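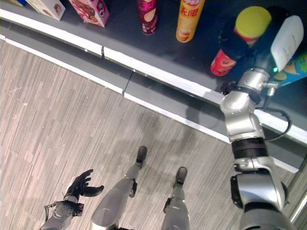

The right hand over the tipped can, with the feet still in front of the shelf.

By the second week of February we had stopped calling it the project and started calling it Davel, after the man who sold us the knees.

The workshop rules said anything left on the shelf could be used, so we used the crisps. Davel had to reach down to a tube, close its fingers and lift. I wrote the reaching part at my kitchen table over 40 evenings. My sister wrote the balance part and didn't trust mine.

"It leans too far," she said.

"It has to lean."

"Then it needs a slower wrist."

I changed a 2 to a 1 in the settings and we ran it again. She stood by the switch with her coat on. The last bus went at ten and it was a long walk up to Zadel Road.

We had spent nearly 500 pounds on the hands alone. They came from Engebretsen in a shoebox, wrapped in newspaper, with a note that said not to oil them. My sister oiled them. I found the bottle in her bag and said nothing until the spring.

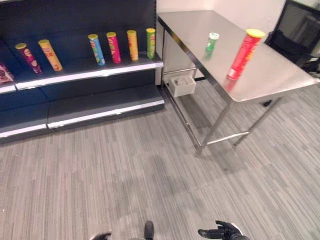 Shelf and table, with a red tube and a small green one on the tabletop.

She wanted the table in the program too. I said one thing at a time. She said a shelf was no use to anyone who couldn't get to the table afterwards, and I knew she meant our father, who kept his tea things at Brellura Court on the bottom shelf and wouldn't have them moved.

So I put the table in. It took until she had missed the bus.

"Run it," she said, and took her coat off.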